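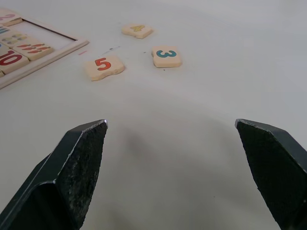 According to one visitor in our group, the number of demonstrations was the wrong thing to ask about, and the question should have been how many of them started from a bad position. The remark came before the Ginting lab staff had finished their introduction, and most of the afternoon went into answering it.

The lab opened its manipulation area to outside visitors in December, from 2 p.m. I went for the session on Muvov, a training method for fine insertion tasks. The test task is a wooden number puzzle. Pieces lie loose on a pale tabletop beside the board, and the arm has to pick each one up, turn it to the right angle and seat it in its slot. The outlines are irregular, jigsaw style, so a piece that is a few degrees off will sit on the rim and stay there.

Muvov uses the wrist camera only. There is no overhead view and no model of the board. The policy takes the current image and the gripper opening and outputs a short sequence of motions, which is replaced before it has run to the end. The staff said this replanning matters most in the last part of the descent, when the held piece hides much of the slot.

The training set has 1,359 demonstrations, all collected by teleoperation. In the first version, operators started with the gripper well placed above a piece. That policy did well until a tile was bumped, then hovered. For the second version the team added recovery starts: piece rotated, piece touching the board, gripper offset to one side. This is close to what the visitor had asked for, and the answer given was that recovery starts make up around 60 percent of the current set.

Two policies were run for us on the same arm, one with recovery starts and one without. Both picked up tiles reliably. The difference showed at the slot. The version without them pressed down on a misaligned piece until the force limit stopped the arm. The other lifted, rotated slightly and tried again – slow to watch, but it seated the piece in most attempts. I did not keep a tally, and the lab gave out no table of results.

Open points from the discussion: gripper shadow on the table still affects grasp height, and a change of lamp means new data. Transfer to the Bultari board, which has shallower slots, has not been tested. Lurby, who supply the fingers, are working on a thinner tip – no delivery month was given.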